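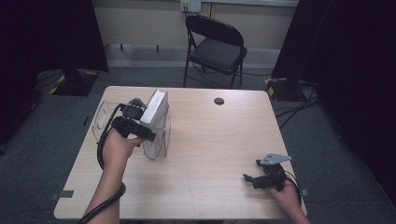
Gerklow Folding Work Table, Light Wood Finish

The Gerklow is a rectangular folding table for sewing, packing orders, homework, or a second desk in a spare room. It opens in one step, locks at each leg, and stores flat against a wall or behind a door.

12 shares - 3 comments

The top has a light wood-grain finish with a matte coating, so an overhead lamp won't throw much glare back at you. The edges are rounded and sealed on all four sides. Wipe it down with a damp cloth and mild soap. Bleach and scouring pads will dull the coating, and the warranty doesn't cover that.

The legs are powder-coated steel in gray or black. Each one has a screw foot for uneven floors. Turn the foot by hand until the table stops rocking, then tighten the lock nut with the wrench taped under the top. Please take the wrench off before you fold the table for the first time - it can scratch the floor.

Sizes

The table comes in two widths, Standard and Long. Both are the same depth and height. The Long version has a center brace and weighs nearly 3 pounds more. If you plan to clamp a vise or a sewing machine to the edge, order the Long. The brace makes a real difference there.

Accessories

The Billa cable tray screws into the holes already drilled along the back rail and fits both widths. The Lammers drawer hangs under the left or right side and has to come off before folding. Older Lammers drawers with the plastic runners don't fit this model. The Janmont felt mat is sold by size, so check which table you have before ordering.

Delivery

Tables ship flat in one carton. Standard tables go out by regular parcel service, and the Long goes by freight with a curbside drop. Gray legs are in stock in both widths. Black legs in the Long are on back order until September, and orders are filled in the order they were paid.

Returns are accepted within the return period in the original carton. Keep the corner foam, as we can't take back a table shipped without it. Replacement feet, lock nuts, and hinge pins can be ordered from the parts page.

Page updated Sun 9 August

Share this page - 3 comments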